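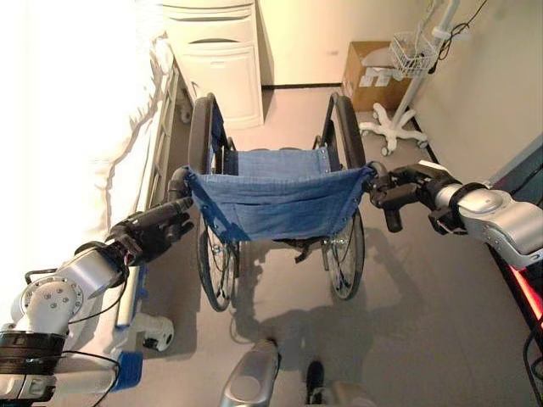
Drevholm has set a February release window for Jullow, its mystery adventure about a night porter in a small-town hospital, and has put out a free update to the demo that adds a second shift. The studio announced both on October 27, 2020, in a post on its website. The game is told mostly through conversations, but the player also spends a lot of time moving patients and furniture between rooms. A folding wheelchair of the ordinary kind, with a push handle on each side at the back, is the first object you are asked to deal with, and it has to be fetched from between a bed and a cream-colored wall before the story will go any further.

Jullow will come out first on Windows and Mac at a price of $15. Console versions are planned, but Drevholm has not named the consoles or given a date for them. The publisher is Jankauskaitė, a two-year-old label that has so far put out puzzle games and one short visual novel. It will also handle the translations, with French, German and Lithuanian text ready for launch and Spanish to follow in a patch. Voices will be in English only.

The game takes place in Zurneldale, a valley town with one road in and a hospital that is due to close. You play as Petra, who has taken a job on nights while she looks for something better. On her first shift a patient who has not spoken in months gives her the name of a man, and the man turns out to have worked in the same building a long time ago. Petra can ask her coworkers what they remember, look through what has been left in the storage rooms, or do her rounds and mind her own business. All three approaches lead to an ending.

The story is split into seven chapters, and each chapter is one night. A clock runs while you work, though it only moves ahead when you finish a job or a conversation. Standing still costs nothing. This is a change from the version shown last year, in which the clock ran all the time and many scenes could be missed simply by reading slowly.

Awuor Khaemba, who leads the writing team, explained the change in the post. "People were skipping lines to save time, and then they didn't know who anyone was," she wrote. "We had built a game that punished you for reading it. The new clock took us most of the spring to get right, and a few scenes had to be thrown out, but I can't imagine going back."

The old clock is still in the game as an option called Strict Night. It can be switched on when you start a new save and can't be changed after that. Khaemba said the team had thought about dropping it, then kept it for players who enjoyed planning a route.

**What the demo update adds**

The first demo covered only the opening night and stopped when Petra clocked out. The update carries on into the second night and ends partway through a conversation in the staff kitchen. Saves from the old demo will load, but the studio recommends starting over, as several early choices have been rewritten and the second night refers back to them.

Other changes in the update are as follows:

- Text size can be set separately for dialogue, notes and menus.
- The conversation log now goes back to the start of the current night. Before, it held only the last scene.
- Lines you have already read can be fast-forwarded, with a stop at any new line.
- Objects you are pushing no longer catch on door frames.
- Controller buttons can be remapped.
- The rain sound in the loading bay has its own volume slider.

The door frame problem was the most common complaint about the first demo. Getting anything on wheels through a doorway required lining it up almost perfectly, and a bed could get stuck badly enough that the only fix was to reload. Objects now straighten themselves a little as they come near an opening. In our time with the update this worked well with everything except the linen cart, which still swings wide on corners and got wedged once behind the reception desk. A menu option called Free Stuck Object put it back where it started.

We played through both nights twice. The first run, taken at an easy pace, lasted a bit over two hours. On the second we ignored the silent patient completely, and the second night was clearly different for it. One whole conversation with the head nurse was gone, and a new one with the security guard had taken its place. That scene is the best written part of the demo. It is also easy to miss, and players who only go through once will most likely never see it.

The writing is strongest when the characters talk about work. They complain about the schedule, they argue over who broke the ice machine, and bits of the larger story come out along the way. It is weaker in Petra's own thoughts, which appear as gray text at the bottom of the screen and sometimes repeat what another character has just said. These can be turned off. We did that halfway through the second run and didn't feel we lost anything.

**Survey results**

Drevholm also published figures from a survey that was linked at the end of the first demo. It received 2,739 responses. The studio did not share a full breakdown, but it did list the requests that came up most often, with larger text at the top, followed by a better log and a map of the hospital.

The first two are covered by the update. The map will be in the full game and works a little differently from what people asked for. Petra draws it herself as she goes, so rooms only appear once she has been inside them, and the names she writes down are the ones her coworkers use. The room marked "Archive" on the door signs is called "the fish tank" on her map until she finds out what it is really for. There are 31 rooms in all, and not every one can be reached in a single playthrough.

Some requests were turned down. Drevholm said it would not add a hint system, since Petra's notebook already lists what she knows and who told her. It also ruled out manual saving during conversations. The game saves on its own whenever you enter a room, and a night can be replayed from its start at any time after it is finished. Replaying a night overwrites everything that comes after it, and players who want to compare outcomes should use a second slot. The full game will have six slots. The demo has two.

**Music**

The soundtrack is by Onyekachi Okafor, who also made the sound effects. Most rooms have no music at all in the demo. There is the hum of a vending machine or a radiator, and a tune comes in only when certain characters are nearby. Okafor wrote that each member of the night staff has an instrument, and that the parts were composed to fit together when several of them are in the same room.

"There's one scene late in the game where everybody is finally in one place," he wrote. "I wrote that piece first and pulled it apart to get the rest. If you play with the music low, please turn it up for chapter six."

The soundtrack will be sold separately on the day of release. Two tracks can be heard now on the main menu of the demo – the second one starts only if you leave the menu open for a few minutes.

**Still to come**

Several things were left out of the announcement. There is no word on a physical edition, and the post does not say how long the full game is. If the later nights are the same length as the first two, a single run would come to seven or eight hours. Drevholm did confirm that there will be no paid add-ons, and that anyone who buys the Windows version will get the Mac version too.

System requirements for the demo are modest. It ran without trouble on a laptop with integrated graphics, apart from a short pause each time the elevator doors opened. The studio lists that pause as a known issue, along with a bug that can show the wrong portrait next to the security guard's name after a replayed night. A fix for the portrait is planned before the end of the year. The elevator may have to wait for the full release.

The game carries a content note, which can be read from the title screen before starting. It mentions illness, the death of a family member and scenes set in the dark. There are no fights and Petra can't die. A longer version of the note, with chapter numbers, will be added to the full game under the accessibility menu and will be hidden by default because it gives away part of the plot.

The updated demo of Jullow is free to download from the Drevholm website and will stay up until the game is released. Progress from it will not carry over.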